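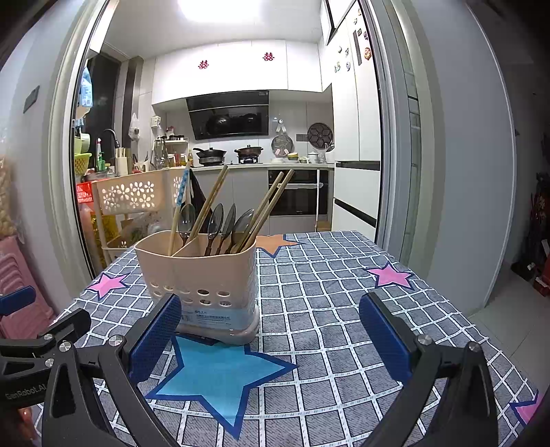
Cutlery drainage, continued

Utensils in daily use now live on the dining table. The drawer is kept for baking tools and spares.

The holder is a beige plastic caddy with two compartments and round holes through the front. Spoons go in bowl upwards, chopsticks wherever they will fit. The holes let air in at the front, but water still collects at the base if things go in straight from the sink, so everything spends 30 minutes on the rack first.

Once a week the caddy is emptied and soaked for 7 minutes in hot water with washing-up liquid. A bottle brush clears the holes. Wooden chopsticks are washed by hand and dried flat – water at 50 degrees is plenty, and a long soak raises the grain.

The tablecloth, the one with the stars, is wiped under the caddy at the same time. A ring of limescale will form there otherwise. Stadport water is hard.

Pauline Bramwell asked whether a heavier holder would be steadier. Probably. I tried a ceramic one from Starnen for 2 months and it chipped at the rim in November.

Next: the lids.

Print this post | E-mail this post

Contact | © Sturunska | Back to top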